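Bottled water in Pullholm

Bottled water has been part of daily life in the lakeside town of Pullholm for longer than most of its residents can remember, and the habit is a fond one, even among people whose kitchen taps run perfectly clear.

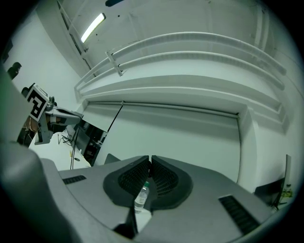

History

The trade began at Terkus Spring, a small source in the hills above the town, where families filled glass jugs and carried them home by cart. Fadime Karaca opened the first bottling shed beside the spring with 2 hand pumps and a great deal of patience, and she was soon sending out 120 crates a week in the summer months. Plastic bottles came later, along with a proper road – a welcome thing for anyone who had ever driven the old one in the rain.

Sources and taste

The water from Terkus is moderately hard, with a dissolved mineral content of 269 milligrams per liter, and people who grew up on it tend to find other waters a little flat. A softer water comes from the Cheng well, 10 miles to the south, and is often preferred for tea.

Local customs

Every September the town holds a tasting evening in the market hall. The local historian Khải Giáp has traced it back to a friendly quarrel between two grocers over whose water made the better soup.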